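Open day at the Hidell paper mill

So I finally made it out to Hidell! I'd been meaning to go since April, when Kuo-hua Kan showed me a notebook made from their stock and I couldn't stop petting the cover (yes, I'm that person). They open the mill to visitors once a year, and this time I got my name down early enough.

Getting there was half the fun. The bus drops you at the bottom of Jadusberg and you walk up past the old mill pond, 48 steps if the sign is right, and I was puffing by the top. Tickets were 185 for grown-ups and that included coffee and a bun, so no complaints from me.

We started in the vat room, which is loud and smells like wet cardboard and something a bit sweet. Our guide, Rasmus Lepik, let us dip our hands in the pulp – so soft! – and then pull one sheet each on a mold. Mine came out thick at one end and nearly see-through at the other. He was kind about it. A good papermaker there pulls 900 sheets in a shift, and after doing one badly I have a whole new respect for that.

Next came the drying loft, my favorite bit by a mile. Long ropes, little shutters you open and close depending on the weather, and sheets hanging everywhere like laundry. They make a cream paper up there called Clanness, 215 grams, and I bought way too much of it in the shop later on.

The finishing and packing side is more ordinary, just carts and plastic wrap and people getting on with their work, but I liked it too. I could have listened to the talk about trimming versus leaving the rough edge for another hour.

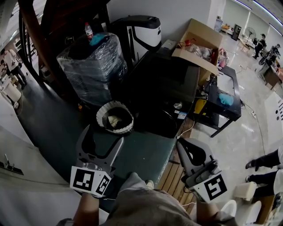
Kovačević wrote to me afterward that I should have asked about the sizing, because the gelatin they use is why Clanness takes fountain pen ink so well without feathering. Well, now I have to go back! I did try it at home with my leakiest pen and the lines stayed crisp, even on the rough side.

If you go, wear shoes you don't mind getting splashed and eat your bun early. The cardamom ones were gone by noon.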